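Starkham town steps: go early or skip it?

Posted in: Trip Planning > Walks & Landmarks
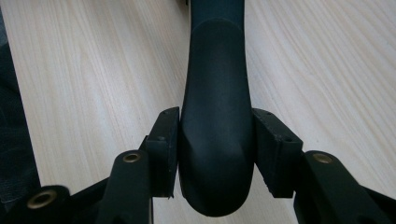 **tramline_kate**
So we get one free day in March, prob the Friday. Staying in Bidulow, no car. Everyone says do the painted steps at Starkham. 200 steps, tiles all the way up, chapel on top. Worth it or is it a postcard thing? Also my knees are not great. Is there a rail??

**oldmapguy**
Worth it. Get the early bus. By 11 the coaches are in and you're climbing behind somebody's backpack. Rail on the left side only, stops at the second landing. After that you're on your own.

**pelican44**
Gonna disagree. Went last spring, half the tiles were under tarps. Cafe at the top closed. Took us 3 hours door to door for what, 20 minutes of looking. The Vachon lighthouse is a better day and it's flat.

**oldmapguy**
Tarps are gone. They finished the lower flight over the winter. And the lighthouse is a car park with a lighthouse in it

**pelican44**
lol ok. It's a nice car park

**mudroom**
Sign at the bottom says 2,310 tiles. My kid tried to check, gave up at the first landing. We liked it. Bring water, the tap by the chapel was off when we were there. Shoes with grip, the glazed ones are slick if its rained

**tramline_kate**
OK thats helpful. Can you get down a different way? Down is worse than up for me

**mudroom**
Yes, lane behind the chapel, goes round by the school. Longer but it's a slope, no steps. Comes out by the bus stop.

**sixpence_r**
Not all of it is old btw. Top flight was redone with tiles from the Gendulby works. Looks different, flatter blue. I think they ruined it, my wife likes that bit best

**oldmapguy**
Your wife is right

**tramline_kate**
Going for it. Early bus, lane down. Thanks all, even the car park guy

Comments (3)

dots_n_dashes: Early bus doesnt run on school holidays, check the board at Bidulow station

hal_w: Lane was muddy when I did it. Fine in boots.

pelican44: Still say lighthouse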